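7 November 2022

Fruit sorting, continued from the October entry. Delivery from Jesdale weighed in at 2161 g before anything was peeled. The Filtel scale reads in single grams and drifts slightly when the battery is low, so the battery was changed first. Tare for the plate: 246 g. Cloth was left on the table, as moving it means moving everything else.
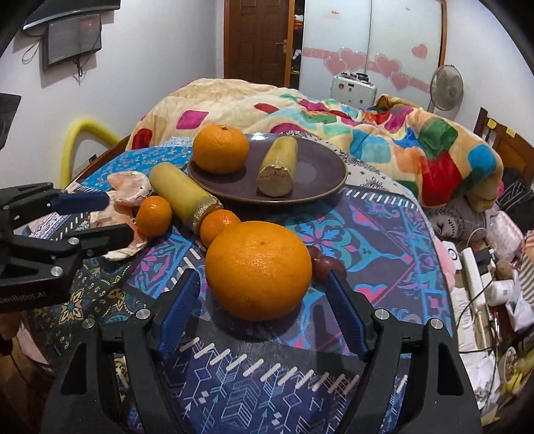
Large orange, mandarins, dates. Plate behind.

Sizes vary more than in October. The large one has a coarse, dimpled peel, which in my experience goes with a thick pith and less juice per gram. The dates are dark red-brown. I bought them separately and did not include them in the total. Room temperature was stable all day with the window shut. The Nernance storage chart gives 9 days for mandarins at that temperature, and I have never gotten past six.

Layout on the cloth follows no system so far. Orange fruit on the plate, the yellow piece beside it, dates off to the right.

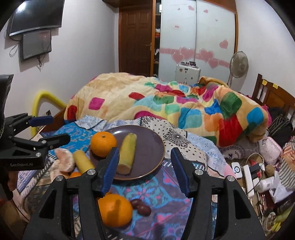 A message came back from Bragança in the evening saying that mandarins should never share a plate with oranges, that the small ones soften first and take the others with them, and that I should store them stem side down. I have no data on stem side. Will try it with half the batch.

Peeled citrus is a separate problem. The membrane dries at the tip within hours if left uncovered, and the pith holds its shape long after the pulp has lost weight. Large segments will stand on end if the curve is even. Peel and pith discarded in October came to more than a third of the weight, so I now record segments after peeling only.

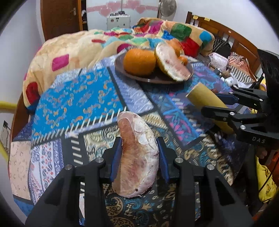

Remaining

Citrus still in peel, evening weighing: 922 g. Cover segments. Repeat at same hour tomorrow. Buy battery.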